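Pinces tenues à la main : un guide de bonnes pratiques pour les cuisines de particuliers

Publié le 4 mars 2025

Le groupe de travail Carrilho a mis en ligne la première version de son guide sur l'enregistrement de gestes domestiques destinés à l'apprentissage des robots. Le document compte 26 pages et 12 règles. Il s'adresse aux équipes qui travaillent chez des particuliers avec des pinces tenues à la main, et non en laboratoire. 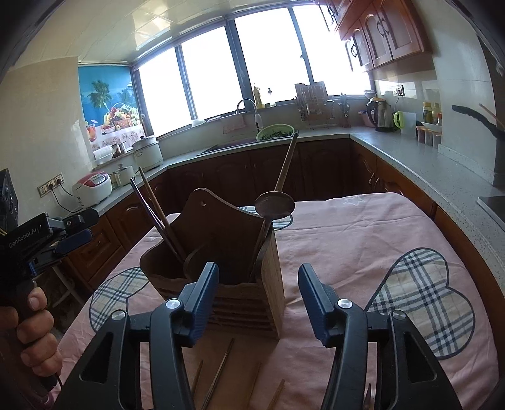
La règle 3 porte sur la préparation du plan de travail. Elle demande de délimiter une zone de manipulation et d'y limiter les objets à ceux de la tâche, par exemple des baguettes posées sur une nappe devant un porte-ustensiles en bois. Le reste de la cuisine peut rester tel quel. Les appareils branchés à proximité, comme un cuiseur à riz, doivent figurer sur la fiche de site, avec l'emplacement de la prise.

Lorsque deux pinces se trouvent au-dessus de la même table, la règle 5 impose de désigner un opérateur principal avant chaque série. Les mâchoires sont ouvertes au départ et à la fin de l'enregistrement. Tout objet tombé au sol est lavé ou remplacé avant de revenir sur la table.

Le texte s'appuie sur 294 séances relues par les sociétés Vesero et Zaltia. Les écarts les plus fréquents concernaient les fiches de site incomplètes et l'absence d'accord écrit de l'occupant du logement.
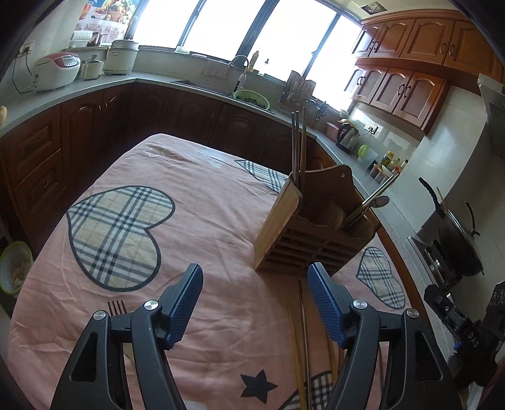

Cet accord devient obligatoire avec la règle 8. Il précise les pièces concernées, la durée de conservation des enregistrements et la personne à contacter pour demander leur suppression. Les courriers, ordonnances et photos de famille doivent être retirés du champ avant le début de la séance.

Amgate, qui fournit le logiciel de suivi des séances, intégrera les fiches types dans sa prochaine mise à jour. Le guide n'a pas de valeur contraignante. Les remarques sont reçues jusqu'à fin mai, et une version révisée suivra.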